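Main page | Topics | Workshop planning | Recent changes | Help

Budgeting for a desktop robot arm

Budgeting for a desktop robot arm is the business of working out, before any money is spent, what a small arm and everything that goes with it will cost to buy, house and keep running. It is a gentler subject than the planning of a factory line, but the two have a good deal in common, and people who have been through one will feel quite at home with the other.

Scope of the budget

The arm itself is the line everybody remembers. A sensible plan also allows for a power supply, a controller board, spare servos, spare wire, clamps or screws for the base, a mat, and a handful of things for the arm to pick up. Household bits and pieces do very nicely for this last purpose — bowls, tubs, clips and lids cost next to nothing, and they offer a pleasing mixture of shapes and surfaces.

The Larkmont plan, which is often copied by small clubs and schools, sets aside 2915 pounds for a first year with two arms. It keeps 8 per cent of that back for breakages and puts the computer on a separate sheet altogether, so that an old machine can be used if there happens to be a decent one in the cupboard.
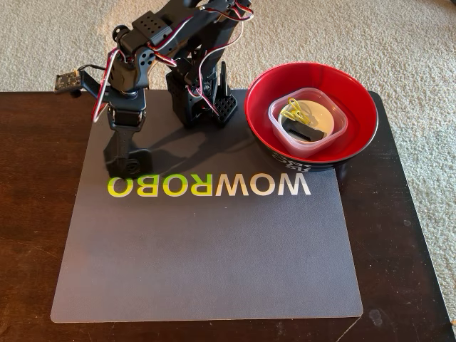 Space is the cost most easily forgotten, and it deserves a patient half hour with a tape measure. The arm needs room to swing as well as room to stand, and a table that seems generous on its own can feel rather cramped once a base, a mat and a bowl or two have been set out on it. Lighting should be thought of at the same stage, particularly where a camera will be added later on.

Kits and ready-built arms

Kits are cheaper to buy and dearer in hours. The Stistik method, named after the workshop where it was first written down, prices the builder's time at an ordinary hourly rate and adds it to the bill, which can bring a kit surprisingly close to a finished arm. Jaunzems, a supplier of both, quotes five evenings for assembly and first adjustment.

Running costs

Servos and gripper fingers wear, and wires that flex at every joint need looking over now and again. The Preltico checklist suggests an inspection after every 48 hours of use, with a fuller one each June, when many schools are drawing up their orders for the autumn anyway.

See also: Equipment loans; Second-hand servos; Workshop insurance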